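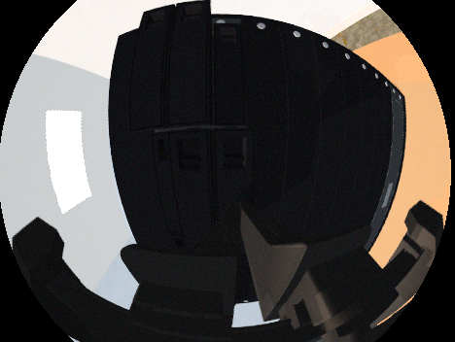
Simulated view from the wrist camera, with the gripper in front of a black cabinet-like object.

Kamrul Ranasinghe has spent most of October looking at kitchens and storerooms through a fisheye lens. None of them were real. He tests camera and gripper pairings for Nenent, a small firm in Greltstead, and does the first round in simulation before anything is bolted to an arm.

"You find the silly problems early," he says. "If the fingers hide what you're reaching for, I'd like to know before we order parts."

The current comparison is between 2 wrist cameras, one with an ordinary lens and one with a very wide one. Each was given 300 simulated reaches, with the same gripper and the same rooms. Ranasinghe had expected the ordinary lens to do better on large dark objects, where straight edges help the software judge distance. The wide lens came out ahead on most of them, and he puts that down to the walls.

"A black panel up close gives you very little to work with," he says. "With the wide lens you still have a bit of wall and ceiling round the outside. The controller can hold on to that."

The price is distortion. Seams that should be straight come out curved, and the correction step takes time. On his machine the controller, called Evalora, needed 80 milliseconds per picture before he trimmed it down. 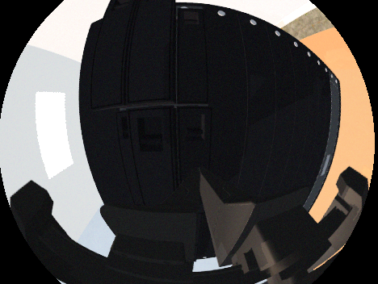
Gertraud Kuster is less sure the result will carry over to a real arm, and said that simulated black surfaces are too well behaved: a real one picks up fingerprints and dust, and the lighting changes through the day. She would like the same reaches repeated on the bench before a lens is chosen.

Ranasinghe does not argue with that. The bench arm, known in the office as Abdelaziz, is due to get the wide lens next — if the mounting plate fits.

"The plate is the bit I'm worried about," he says. "The lens I can live with."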